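Wovari Says Simulation Will Fix Robot Training. Warehouses Have Heard That Before

Robot software maker Wovari told customers in November that it has finished the first round of a project meant to teach mechanical arms how to tidy a table. The company calls it a turning point. The numbers it released are a good deal more modest than the language around them.

According to the announcement, operators working in a simulator recorded 900 examples of simple pick-and-place jobs, such as moving a block into a bowl or a marker into a basket. Of those, 300 were thrown out before training began. Wovari's statement says the discarded runs "did not meet quality standards" and leaves it at that. It doesn't say whether the arm dropped things, whether the operators got lost, or whether the software lost track of what was where.

That matters to anyone being asked to pay for the result. A learning system of this type copies what it is shown. If one run in three was unfit to copy, a buyer might reasonably want to know what was wrong with them, and how carefully the other 600 were checked.

The tasks are not exactly the chaos of a loading dock, either. The setup is a pale tabletop full of small holes, with a handful of household-sized objects placed well apart from each other. There is a lot of open space to work in, and not much for an arm to bump into.

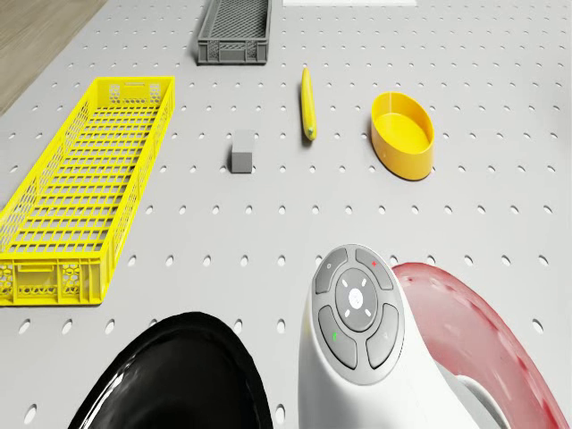

What the company is claiming

Wovari says a system trained on the simulated examples will carry over to physical arms "with minimal adjustment." Its only evidence so far is a trial at a Drindby packing site, where the software was tested on 4 tasks. The company reports success on 3 of them. It has not published how many attempts each task was given, what counted as a success, or which task failed.

Drindby, which packs small household goods for online sellers, confirmed that the trial took place and declined to discuss the results. A spokesperson said the company was "still evaluating" and had placed no order.

Rival developer Bresard, which gathers its examples on real equipment, was predictably unimpressed. It said in a written response that simulated objects "behave too well" and that slippery packaging, worn grippers and bad lighting are where most systems fall apart. Bresard sells the slower and more expensive alternative, so its opinion should be weighed accordingly. It hasn't released failure figures of its own.

Mahtab Mazandarani, an independent automation consultant who advises midsize warehouses, said the argument over real and simulated practice misses what her clients ask about.

"They want to know what happens on the second shift when somebody sets a box down crooked," she said. "I've read the Wovari material twice and I can't answer that for them. I can tell them it can probably put a cube in a bowl."

Mazandarani said simulated examples do have a real advantage in cost, and that a company can collect a lot of them without tying up a machine. Her complaint is with the way they are counted. Recording the same motion over and over with the basket shifted a few inches, she said, makes for a large total and a narrow education.

More examples on the way

Wovari plans a second round with more cluttered tables and says it will bring in operators through Lý, a contractor that supplies remote labor for this sort of work. Neither company would say what the operators will be paid or how much training they will get before their runs are recorded.

Asked whether the 300 rejected examples would be made available to outside reviewers, Wovari said it had no plans to release them. It also declined to provide a list of the 4 tasks used at Drindby, citing an agreement with the customer. Drindby said it was not aware of any agreement covering the task list.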